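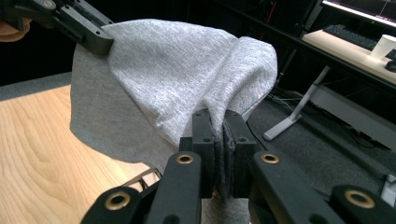
면 티셔츠를 갤 때 어깨선부터 맞추어야 합니까, 밑단부터 맞추어야 합니까?
어깨선부터 맞춥니다. 어깨 봉제선은 착용과 세탁을 거쳐도 변형이 적어 기준선으로 삼기에 적합하며, 밑단은 어깨선을 맞춘 뒤에 손바닥으로 쓸어내려 정돈합니다.

프로들로(Prodlow) 의류 정리 시스템 사용 설명서
제4장 면 티셔츠의 정리와 수납

4.1 적용 범위

본 장은 반소매 및 긴소매 면 티셔츠를 펼치고, 접고, 서랍에 수납하는 절차를 규정한다. 혼방 편직물로 된 티셔츠에도 동일한 절차를 적용할 수 있다. 단추가 달린 셔츠, 후드가 달린 상의 및 모직 의류에는 본 장을 적용하지 아니하며, 해당 의류는 제5장을 참조한다.

본 장에서 "몸판"은 소매를 제외한 앞뒤의 넓은 면을, "기준선"은 좌우 어깨 봉제선을 잇는 선을, "묶음"은 접은 티셔츠를 서랍 한 칸에 나란히 세운 단위를 말한다.

4.2 작업 전 준비

1. 작업대 위의 물건을 모두 치우고 표면을 마른 천으로 닦는다. 목재 작업대를 사용하는 경우에는 모서리와 이음부에 거스러미가 없는지 손으로 확인한다.
2. 티셔츠가 완전히 건조되었는지 확인한다. 목둘레, 겨드랑이 및 밑단의 겹친 부분은 다른 부위보다 늦게 마르므로 별도로 만져 본다.
3. 취급표시 라벨을 확인한다. 라벨의 지시와 본 설명서의 내용이 다른 경우에는 라벨의 지시를 우선한다.
4. 반지, 팔찌 등 편직물에 걸릴 수 있는 장신구를 벗는다.
5. 함께 제공된 프루반스(Pruvance) 접이판을 작업대 오른쪽에 놓는다. 접이판 없이 작업하는 경우에는 4.4항의 손 접기 절차를 따른다.

주의: 습기가 남은 티셔츠를 접어 수납하면 냄새와 얼룩의 원인이 된다. 건조 상태가 불분명한 티셔츠는 옷걸이에 걸어 2시간 이상 통풍한 후 다시 확인한다.

4.3 들어 올리기와 펼치기

건조대나 바구니에서 꺼낸 티셔츠는 대개 뭉쳐 있으므로, 접기 전에 반드시 전체를 펼친다.

1. 티셔츠를 한 손으로 가볍게 들어 올려 무게가 아래로 쏠리게 한다.
2. 늘어진 부분에서 밑단 또는 어깨를 찾는다. 옆선을 따라 내려가면 밑단에, 소매를 따라 올라가면 어깨에 이른다.
3. 양쪽 어깨를 각각 봉제선 부근에서 잡는다. 목둘레의 골지 부분은 잡지 아니한다.
4. 잡은 두 지점을 수평으로 벌려 몸판의 접힌 주름을 편다. 이때 원단을 잡아당겨 늘이지 아니한다.
5. 밑단이 먼저 작업대에 닿도록 천천히 내리고, 이어서 어깨 쪽을 내려놓는다. 앞판이 작업대를 향하게 한다.
6. 손바닥을 펴서 중앙에서 바깥쪽으로 쓸어 공기를 뺀다. 원단이 불룩하게 솟은 곳이 있으면 밑단을 살짝 들어 공기가 빠져나가게 한다.

참고: 몸판 가운데를 집어 올리면 세로 주름이 모여 생기고 펼치는 데 시간이 더 걸린다. 부득이하게 가운데를 집은 경우에는 작업대에 내려놓은 다음 어깨를 찾아 다시 잡는다.

참고: 멜란지 회색과 같이 색이 섞인 편직물은 얕은 주름이 눈에 잘 띄지 아니한다. 조명을 비스듬히 두거나 손끝으로 쓸어 주름의 유무를 확인한다.

4.4 손 접기

1. 기준선이 작업대의 위쪽 가장자리와 나란하도록 티셔츠의 방향을 맞춘다.
2. 오른쪽 몸판을 목둘레와 어깨 끝의 중간 지점에서 안쪽으로 접는다. 접힌 선은 밑단까지 곧게 이어져야 한다.
3. 소매를 접힌 선에 맞추어 되접는다. 긴소매는 팔꿈치 위치에서 아래로 꺾어 몸판 안에 들어오게 한다.
4. 왼쪽 몸판과 소매도 같은 방법으로 접는다.
5. 밑단을 목둘레 바로 아래까지 올려 접고, 손날로 가볍게 눌러 접힌 선을 정한다.
6. 다시 절반으로 접어 직사각형을 만든다. 네 변이 가지런하지 않으면 5단계로 돌아간다.

주의: 전사 인쇄가 있는 티셔츠는 인쇄면끼리 직접 맞닿지 않도록 한다. 인쇄면이 맞닿을 우려가 있으면 얇은 종이를 사이에 넣는다.

4.5 접이판을 사용한 접기

1. 접이판을 완전히 펼치고 경첩이 아래를 향하는지 확인한다.
2. 티셔츠의 앞판이 접이판을 향하도록 올려놓고, 목둘레를 중앙판의 위쪽 홈에 맞춘다.
3. 오른쪽 날개를 넘겼다가 원위치로 되돌린다. 왼쪽 날개도 같은 방법으로 조작한다.
4. 양쪽 소매가 중앙판 안에 들어왔는지 확인하고, 벗어난 소매는 손으로 접어 넣는다.
5. 아래쪽 판을 위로 넘겼다가 되돌린 후 티셔츠를 꺼낸다.

경고: 날개를 넘기는 동안 경첩 사이에 손가락을 넣지 아니한다. 어린이가 접이판을 사용하는 경우에는 보호자가 곁에서 지켜보아야 한다.

4.6 서랍 수납

리치(Ritchie) 서랍 칸막이를 기준으로 한 칸에 티셔츠 12장을 세워 수납할 수 있다. 두꺼운 원단의 경우에는 장수를 줄여 원단이 눌리지 않게 한다.

1. 칸막이를 서랍 바닥의 홈에 끼우고 흔들림이 없는지 확인한다.
2. 접은 티셔츠를 접힌 면이 위로 오도록 세운다.
3. 밝은 색을 앞쪽에, 짙은 색을 뒤쪽에 둔다. 처음 세탁한 짙은 색 티셔츠는 다른 칸에 분리한다.
4. 묶음과 칸막이 사이에 손가락이 들어갈 여유를 남긴다.
5. 서랍을 끝까지 여닫아 원단이 레일에 걸리지 않는지 확인한다.

4.7 점검 및 보관

장기간 꺼내지 않는 티셔츠는 계절이 바뀔 때마다 펼쳐서 상태를 확인하고, 처음과 다른 위치에서 접는다. 8월과 같이 습도가 높은 시기에는 서랍을 열어 환기하고 제습제의 교체 여부를 점검한다. 면 100% 티셔츠는 습기를 쉽게 머금으므로 서랍의 가장 아래 칸을 피한다.

접이판과 칸막이는 물기를 꼭 짠 천으로 닦고 그늘에서 말린다. 용제나 연마제가 든 세제는 사용하지 아니한다. 부품이 갈라지거나 경첩이 헐거워진 경우에는 사용을 중지하고 어컴(Ircombe) 고객지원 창구에 교환을 신청한다.

제4장 작성: 이완 건(Ewan Gunn)
검토: 아므르 엘사예드(Amr El-Sayed)
개정일: 2월 22일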